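Atelier de robotique Kerkholm – Fiche 2 : enregistrer une démonstration avec la pince à main 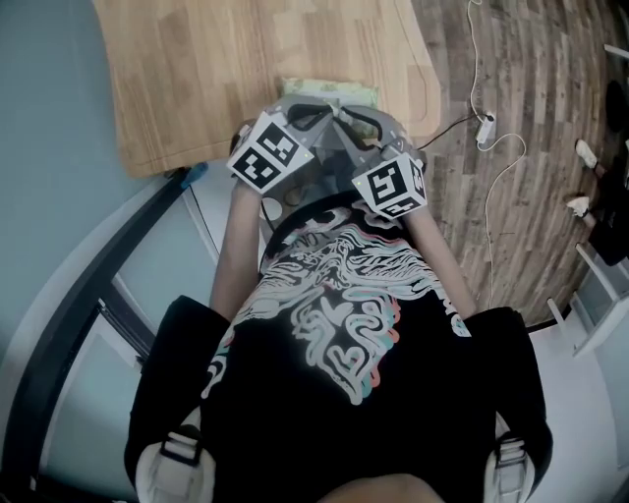

Prise en main de la pince à deux mains, mâchoires dirigées vers la table.

La présente fiche s'adresse aux élèves inscrits au projet Bavlow. Elle suppose que la fiche 1 (montage et câblage) a été validée par l'encadrant.

Préparation du poste

Dégager le bord de la table et y déposer l'objet à saisir. Faire passer les câbles à l'écart des pieds, puis régler les bretelles du sac à dos avant de prendre la pince. Contrôler que les cubes marqueurs sont bien fixés de part et d'autre du boîtier : un cube desserré fausse toute la série.

Enregistrement

1. Saisir les deux poignées et tenir la pince devant soi, à hauteur de poitrine.
2. Lancer l'enregistrement dans le logiciel Kovard et attendre 2 secondes sans bouger.
3. Approcher l'objet lentement, fermer les mâchoires, soulever, puis reposer.
4. Revenir à la position de départ et arrêter l'enregistrement.

Une démonstration ne doit pas dépasser 30 secondes. Les doigts ne masquent à aucun moment les motifs des cubes – c'est la cause d'erreur la plus fréquente chez les débutants.

Volume attendu

Chaque binôme remet 40 démonstrations par séance, pour un total de 200 à la fin du module. Les fichiers sont déposés dans le dossier Leemans, sous le numéro du binôme. Les essais manqués sont conservés dans un sous-dossier distinct.

Fiche mise à jour le 16/1/26.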